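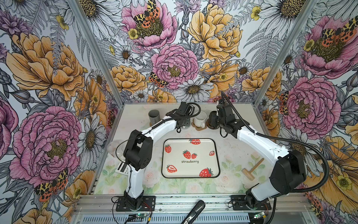
What's the difference between a tray and a coaster when you're buying for a small table?
A tray gets carried and a coaster stays put, so choose the tray by its rim and the coaster by its underside.

Search the gallery Go Clear

Home Galleries Table & Tea Patterns Contact

August 24, 2021
By Geeta Solanki

This gallery is a short one about the small flat things that go under cups: trays, coasters, mats and discs. I started buying them in March, when I repainted the shelf over my table and had to take everything down. Half of what I owned turned out to be chipped or stained, and I gave most of it away.

The strawberry tray is the piece people ask about. It is white with a black rim, and the fruit is drawn in a few different ways, whole and cut, with the word "strawberry" under the pair in the middle. I like it on a pale top with roses. Flowers on the walls as well is a lot of pattern for one corner, but the peonies and the strawberries share enough red and pink to get along.

For cups I keep to plain ones. A gray cup and a white mug are enough next to that much print. The mug goes on a round tan coaster.

If you are shopping for a tray, measure the table first. The Feton catalog lists outside sizes only, and the Skiltden one lists inside sizes, so the same number can mean two different trays. I sent one back to Clondix for that reason and the refund took 8 days.

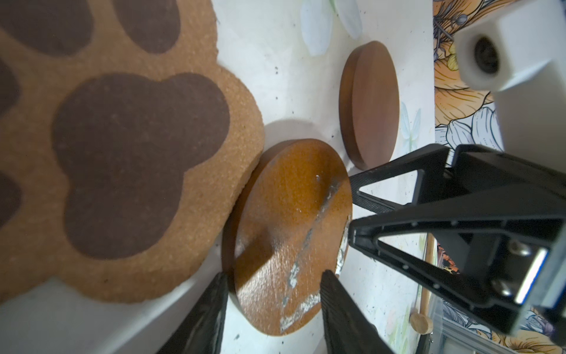
Reading time: 2 min

Cork paw mat with two wooden discs. The mat is tan with dark brown pads, and the edge is a little crumbly, as cork tends to be. The orange-brown disc has a glossy finish that is scratched and chipped across the face. The smaller one behind it is a darker reddish brown with a matte finish.

I don't mind wear on wood. A gloss coat shows every scratch as a white line, and a matte one hides more. If it bothers you, sand the whole face lightly and oil it — spot repairs on gloss always show.

Cork is less forgiving. Wipe it with a barely damp cloth and let it dry flat, away from the radiator. Don't soak it. Loose crumbs at the edge can be rubbed off with a thumb, and a thin line of white glue will hold the rest.

The next gallery will be teapots. I have six to show so far, and two more coming from Sandhu if the parcel arrives in one piece. If you have a paw mat in another color, write to me through the contact page and tell me where you bought it.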